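Das gute Geschirr und seine Feinde

Wer in Bimau einen Haushalt auflöst, findet im Wohnzimmerschrank früher oder später das gute Geschirr. Es steht hinter Glas, meist seit der Hochzeit, und hat den Blick auf den Fernseher. Gegessen wurde davon zu Weihnachten, zur Konfirmation und einmal, als der Chef kam. Im Alltag tat es der Teller mit dem Sprung, der einfach nicht kaputtgehen wollte.

Im Trödelladen Jayasinghe hinter dem Bahnhof stapelt sich, was davon übrig ist. Ein komplettes Service mit Goldrand, das in der Anschaffung 800 Mark gekostet haben mag, bringt heute 50 Euro, und das nur, wenn die Sauciere noch ihren Deckel hat. Der Goldrand ist das Problem. Er verträgt die Spülmaschine nicht, und die Spülmaschine hat gewonnen.

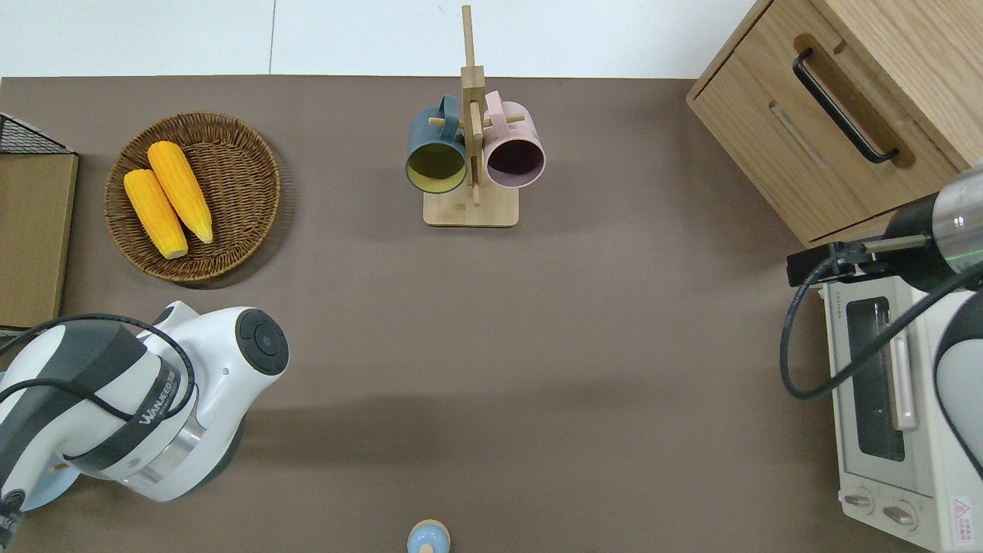
Zwei Maiskolben im geflochtenen Korb. Für Rustikales braucht es keinen Goldrand.

Gedeckt wird inzwischen anders. Die Suppenterrine hat abgedankt, an ihre Stelle ist die Schüssel getreten, in der man vorher auch den Salat angemacht hat. Brot kommt auf dem Brett, auf dem es geschnitten wurde. Man nennt das unkompliziert, und es erfordert erstaunlich viel Zubehör. Allein für Oliven scheint es mittlerweile mehr Gefäße zu geben als Olivensorten. 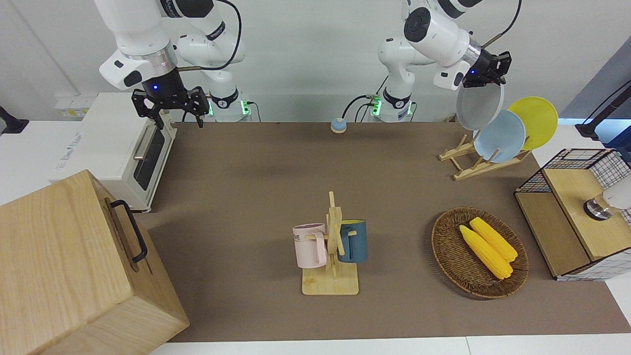 Die Farbe der Stunde heißt Grau. Das kleine Label Zustunano führt sie in Nebel, Kiesel und November - wer die drei am Küchentisch auseinanderhält, darf sich etwas darauf einbilden. Hellgrau und rund, wie der Teller, der da am Rand hochgehalten wird, passt eben zu allem, auch zum nächsten Umzug. Zwiebelmuster konnte man hassen. Gegen Hellgrau lässt sich schwer eine Ehe führen.

Dabei hatte das alte Service einen Vorzug, den man ihm zu Lebzeiten übel nahm: Es machte Umstände. Wer 60 Teile von Hand abtrocknet, steht lange neben jemandem in der Küche, und irgendwann ist das Wetter besprochen. In manchen Familien sind die wichtigen Dinge ausschließlich über Dessertteller hinweg gesagt worden, mit Blick aufs Geschirrtuch. 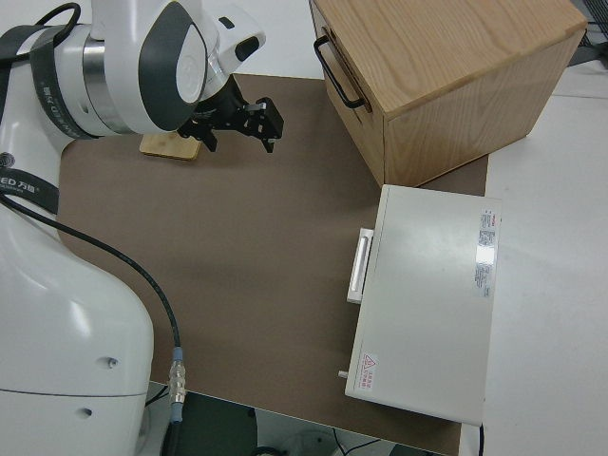
Glänzendes Weiß, dazu ein schwarzes Kabel.

Der Hersteller Stovelar hat die Lücke bemerkt und legt ein Sonntagsservice auf, weiß, mit schmalem Rand, spülmaschinenfest. Sonntags soll es auf den Tisch, werktags in den Schrank. Meines steht seit 2 Monaten hinter Glas.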